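5. Mise en place du banc de démontage (pince Culanow sur bras Zendmont)

Version du guide : septembre 2024. Cette section suppose que le bras est fixé à la table et que la section 4 (réglage du zéro) est terminée. Elle concerne les montages faits à la maison ou en atelier partagé, avec un ordinateur de bureau comme pièce de travail.

5.1 Préparer l'ordinateur

1. Débranchez le cordon secteur, puis appuyez quelques secondes sur le bouton de marche.
2. Retirez le panneau latéral et rangez les vis à part.
3. Calez le boîtier pour que la baie du disque soit tournée vers la pince. Il ne doit pas bouger quand on pousse dessus à la main.
4. Écartez les câbles qui passent dans la zone de travail.

ATTENTION – N'ouvrez jamais le bloc d'alimentation. Il reste dangereux une fois débranché.

5.2 Approcher la pince

5. Passez le bras en mode pas à pas, vitesse 6.
6. Amenez la pince face à la baie, doigts ouverts, puis avancez par petits déplacements.
7. Arrêtez-vous avant tout contact avec le loquet bleu et vérifiez l'alignement sur le retour caméra.
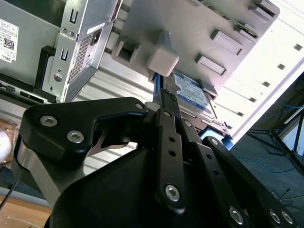 Fig. 5-1 – Pince devant la baie, loquet bleu à gauche du disque.

8. Enregistrez la position sous le nom APPROCHE_1.

Note – Les têtes de vis de la pince renvoient la lumière. Si le repérage automatique de Tisuvura accroche un reflet, baissez la lampe et relancez la mesure. Un temps de pose de 3000 microsecondes convient dans la plupart des ateliers.

5.3 Travailler près du support de disque

9. Réglez l'effort de serrage sur 141 (valeur brute du contrôleur). Au-delà, les pièces en plastique marquent.
10. Descendez vers le support en gardant les doigts parallèles aux parois de la baie.
11. Surveillez les clips et les rebords du support : un doigt qui s'y accroche fait forcer le poignet.
12. Si le courant moteur dépasse environ 1000 mA, arrêtez, reculez jusqu'à APPROCHE_1 et recommencez à partir de l'étape 9.

ATTENTION – Gardez la main près de l'arrêt d'urgence pendant toute la séquence. Ne tenez pas le boîtier pendant que le bras est sous tension.

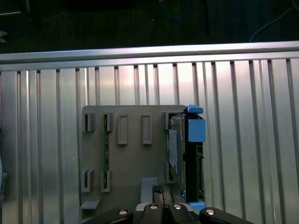
Takeshi Noguchi : chez moi, l'étape 12 se déclenchait sans arrêt. Le câble du poignet tirait sur le dernier axe dès que la pince descendait. J'ai laissé plus de mou, avec un collier Türkmen au coude, et je n'ai pas touché au seuil.

Réponse de la rédaction du guide – Remarque reprise dans la liste de contrôle. Ne relevez pas le seuil de courant avant d'avoir vérifié le passage du câble.

5.4 Liste de contrôle avant le premier cycle

– cordon secteur de l'ordinateur débranché
– boîtier calé
– câble du poignet libre sur toute la course
– position APPROCHE_1 enregistrée et rejouée une fois à vide
– arrêt d'urgence essayé

L'enregistrement du cycle complet est traité en section 6.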